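LANケーブルの配線整理と識別表示の手順

最終更新:2019-05-29

本ページでは、小規模オフィスのラック周りにおけるLANケーブルの整理と、両端への識別表示の付け方を説明する。対象はカテゴリ6のUTPケーブルで、光ファイバーは扱わない。

用意するもの
・ケーブル台帳(表計算ソフトで可)
・リング型またはクリップ型のケーブルマーカー
・面ファスナー式の結束バンド
・ニッパー、ケーブルテスター

1. 台帳の作成
作業前に、接続中の全ポートを台帳に書き出す。列は「管理番号」「ラック側ポート」「端末側の位置」「ケーブル長」「用途」の5つとする。管理番号は階、部屋、連番の順に並べ、途中で桁数を変えない。欠番は再利用しない。

2. 未使用ケーブルの撤去
スイッチの管理画面でリンク状態を確認し、30日以上通信のないポートを候補として抽出する。候補は利用部署に照会し、回答を得てから抜線する。即日撤去はしない。夜間だけ動く複合機や、月次処理でのみ起動する端末が含まれることがある。Gistonの事務所では候補が87本あり、照会後に残すと決まったものが多かった。

3. 経路の決定
電源ケーブルと並走させる区間はできるだけ短くし、交差させる場合は直角にする。曲げ半径はケーブル外径の4倍以上を確保する。水平マネージャーを通す順序は、パッチパネルのポート番号の若い順とする。

4. 結束
結束は面ファスナーで行い、指で軽くずらせる程度の締め具合にとどめる。ナイロン製の結束バンドは外被を変形させやすく、増設のたびに切断が必要になるため、ラック内では使わない。すでに使われている場合はニッパーで切り離す。刃先は外被と平行に入れること。

5. 識別表示の取り付け
表示はコネクタから少し離した位置に、両端で同じ番号になるように付ける。リング型は成端前に通しておく必要がある。成端済みのケーブルにはクリップ型を使う。色は用途別に割り当て、凡例をラック扉の内側に貼る。細いケーブルではマーカーが滑りやすいので、内径の合う品を選ぶ。

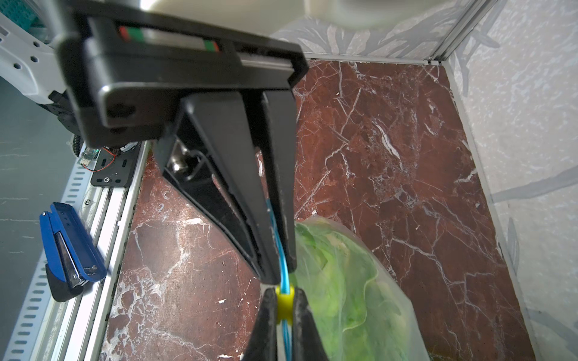
6. 導通試験
テスターで8芯すべての導通と配線順を確認する。不良があれば再成端し、結果を台帳に記入する。ツメの折れたコネクタは、導通に問題がなくても交換する。

7. 台帳の更新
作業当日中に台帳を更新し、旧版は日付を付けて別フォルダに保存する。次回の棚卸しは9月を予定し、台帳と現物の照合のみを行う。

補足
床下配線を含む場合は、床パネルの番号も台帳に加える。

文責:Maëlys Royer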